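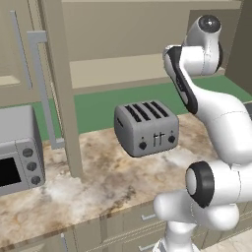
Bastley has been trying to decide what to do with its old grange hall since the roof was condemned in November. The Town Council voted 3 to 2 last week to put off a sale and ask residents first.

Council member Nisha Tiwari wants the hall leased to a tenant who would pay for the roof. Helmut Stöcker, who voted against the delay, said the town has carried the building long enough.

"We heat it, we insure it, and we rent it out four times a year," Stöcker said.

A survey went to 2,000 households, and 244 had answered by December 29, 2023. Most wanted the town to keep the hall, but few supported a tax increase to repair it.

Eugénie Leblanc, who taught dance there for years, now drives her students to a church basement in Callia. She pays $500 a month for the space.

The council will take up the matter again after the survey closes.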